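Joneck Home & Light
Lighting > Table lamps > Prirnine

Prirnine table lamp, hot pink
Item 2828
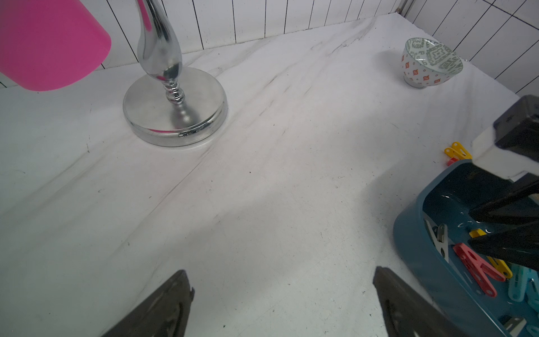

We have wanted a properly pink lamp in the shop for years. Plenty of pale ones have come through, dusty rose and blush and a peachy one that looked beige by the time it got home, and they were fine, but every time we unpacked one we wished somebody had been a little braver. The Prirnine is the brave one! It's a hot pink cone on a curvy chrome stem, and it has been next to our register since the first sample arrived.

The shade

The shade is glossy, with a simple cone shape and a smooth curved rim. The color is strong. If you're picturing candy or a bottle of nail polish you are in the right neighborhood, and toward the side away from the light it deepens into something closer to magenta. Screens disagree about pink more than any other color we sell (two of our own phones can't settle on it), so if you are matching a cushion or a painted wall, ask us for a color card first. It's a piece of stiff paper painted at the same workshop and it will fit in a regular envelope.

Gloss shows fingerprints. You will leave some when you put it together, and a soft dry cloth takes them right off. Please don't use glass cleaner or anything with grit in it.

The shade sits on a ring at the top of the stem and is held by a threaded collar. Finger tight is enough. If the shade leans, the collar has gone on crooked, and you can back it off a full turn and start again.

The stem

This was what sold us on the lamp before we had even decided on the color. The stem swells into a long teardrop and then narrows again to a stack of little rings, like beads pushed together, right above the base. It's shiny polished metal, and it picks up whatever is near it. On our counter that means streaks of white and gray with a bit of the pink from its own shade. At my house it sits near a window with a lemon tree in front of it, and the stem goes green and yellow in the mornings. I move it around more than a person should move a lamp.

The rings are the part that collects dust. An old soft makeup brush or a clean dry paintbrush gets in between them nicely.

The base

Round, flat and wide, 258 mm across. The top surface has a brushed finish, slightly matte, and the edge is a thick rounded rim that's polished like the stem. We like having both finishes on one piece. The matte part is where your hand lands when you slide the lamp over, and it stays looking decent between cleanings.

Measure your table before you order. The base needs its full width, and the shade needs room too, especially if you plan to push the lamp up against a wall or into a corner. On a narrow shelf it can feel crowded. On a dresser, a sideboard or the end of a kitchen counter it looks wonderful.

There is a felt pad on the underside. It comes already attached, with one spare in the box.

Details

Name: Prirnine table lamp
Item number: 2828
Shade: hot pink, glossy, conical
Stem: chrome finish, polished
Base: round, silver, brushed top with polished rim, 258 mm across
Cord: 3000 mm, clear, with switch on the cord
Bulb: one standard screw base bulb, sold separately
Recommended light: warm white, 3000 K
Use: indoors, dry rooms only
Assembly: shade and collar, no tools

About the bulb

We tried a good many bulbs with this lamp and kept coming back to warm white at 3000 K. Anything much cooler and the pink starts to look a little blue at the edges, which some people might enjoy in a studio or a teenager's room. Very warm vintage-style bulbs push it toward coral. LED only, please. The shade isn't meant to sit over a hot bulb, and the label inside the collar gives the limit.

A dimmable LED will work, but the switch on the cord is a plain on and off. If you want to dim it you'll need a dimming bulb that does the job by itself.

What it looks good with

Marble patterns, for a start. Our Level tabletops come in a pale gray-white with soft diagonal veining and small dark specks, and putting the lamp on one of those was a very happy accident. The top is quiet enough to let the pink be as loud as it likes, and the chrome and the gray get along. Level tops are sold separately in two lengths and can be used on trestles or on legs you already own. A word about wear: they will pick up fine scratches in everyday use, like most smooth tabletops do. I don't mind them, but if you do, use coasters and lift things when you move them.

White tile is good too. Tall narrow tiles with thin black grout give you a lot of straight lines, and then this round, shiny, bulging thing stands in front of them and has all the fun. It would be lovely in a kitchen nook with a stool. Keep it well away from the sink and the stove, though – dry rooms and dry corners only.

For something small to keep it company, have a look at the Ortner bowl. It's a little white ceramic bowl with a geometric pattern in gray-green on the inside, banded, with a diamond-shaped design in the middle, and on the outside it has small orange-red diamonds and dots. I would never have put orange-red next to hot pink on paper. In the shop they looked so cheerful together that we stopped arguing about it. Mine holds earrings and one mystery key. The Ortner has its own page under Tableware, with care notes.

If you would like the lamp to be the only bright thing in the room, that works as well. A customer sent us a note about hers in an all-gray hallway and said she can see it from the street.

Putting it together

The lamp arrives with the stem and base already joined. Stand it on a folded towel while you work. Leave it unplugged, take the collar off, lower the shade onto the ring and screw the collar back on by hand. Put in your bulb, check that the shade sits level, and plug it in.

Peel the protective film off the base last. It has a small tab on the underside, near the cord, and it's easy to miss (I used mine for a week with the film on and wondered why the finish looked cloudy).

Looking after it

Unplug it and let the bulb cool before cleaning. Dry cloth for the shade and the stem, soft brush for the rings. The brushed top of the base can be wiped with a barely damp cloth, going around with the grain, then dried. Skip metal polish altogether. If you get a sticky mark on the rim, a drop of dish soap on a damp cloth is fine, followed by a clean cloth.

Strong direct sun will fade the shade over time. A bright room is no trouble, but I'd keep it off a south-facing windowsill.

Delivery and returns

The Prirnine ships in a double box, with the shade packed on its own. Please keep the inner box until you're sure you are keeping the lamp. Returns are accepted for thirty days as long as everything is in its original packing, and we'll replace a shade that arrives scratched or dented – just send us a picture of it and of the box.

Spare parts we keep here: collar, shade ring, felt pads. Replacement shades can be ordered from the workshop but they're slow, so allow several weeks.

The next delivery is due 1st October. Orders placed before then are packed in the order they come in, and we write to you when yours leaves.

Questions we get

Does it come in other colors?
There's a white one at the workshop that we have seen and liked. We only stock the pink. If enough people ask we'll think again.

Is it heavy?
Heavier than it looks, mostly in the base. Lift it by the stem with a hand under the base, and don't carry it by the shade.

Can I cut the cord shorter?
Please don't. It coils up neatly behind the lamp, and a cord clip comes in the box.

Can I see one before I buy?
Yes, please come by! It's the pink thing next to the register.

See also: Level tabletops, Ortner bowl, warm white bulbs, cord clips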